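Feb 4, 2025

Clothes day. The heating in the bedroom has been off since October and the closet has turned into cold storage, so I moved the winter stock onto the bed to sort it. Method as last year: knits first, padded items second, everything dark last. The Prestia detergent is down to one cup and the new one from Vikari leaves a residue at low temperature, so wool waits. 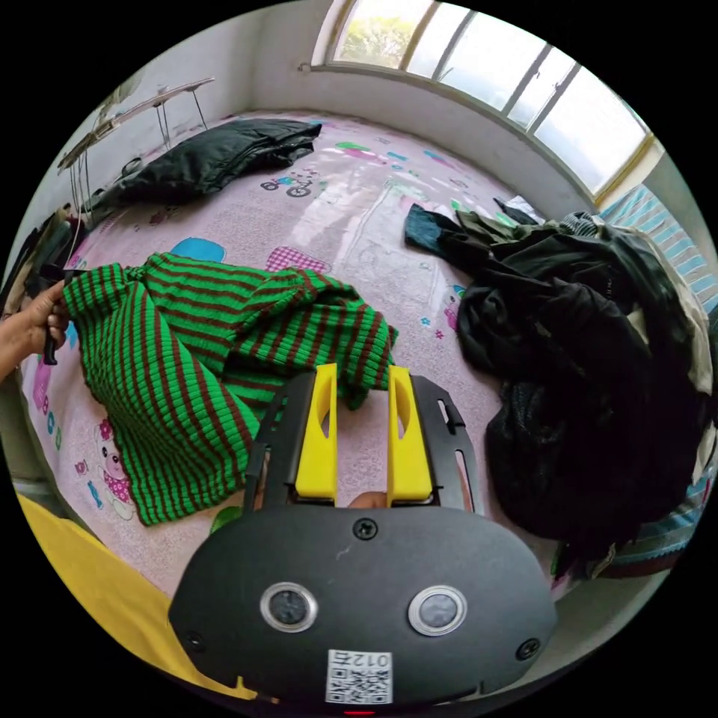 Knits fold in thirds, sleeves in, then once across. Hanging them stretches the shoulders. The striped sweater has ribbing that springs back open if the fold is too tight, so it gets a loose one and goes on top of the stack. Shelf depth is 16 inches, enough for two stacks side by side.

Padded jackets stay flat until the shelf is clear. I tried the Arkus vacuum bags in October and the filling took 3 days to recover.

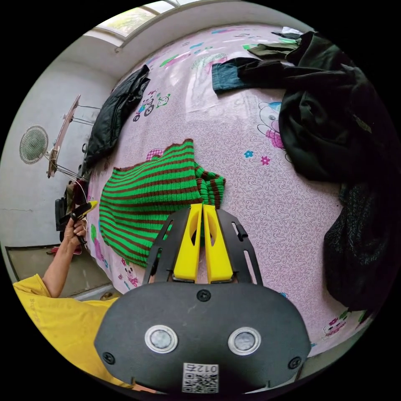 Dark items are the slow part. Black on black is hard to separate by eye, so I go by weight and feel: coats to the rail, light garments to the drawer, denim on its own. Anything with a failed zipper goes to Levchenko for repair. Last invoice there was 4000, which is too much for zippers, and I will ask for a price first.

Remaining: relabel the drawers, wipe the top shelf, change the pink sheet.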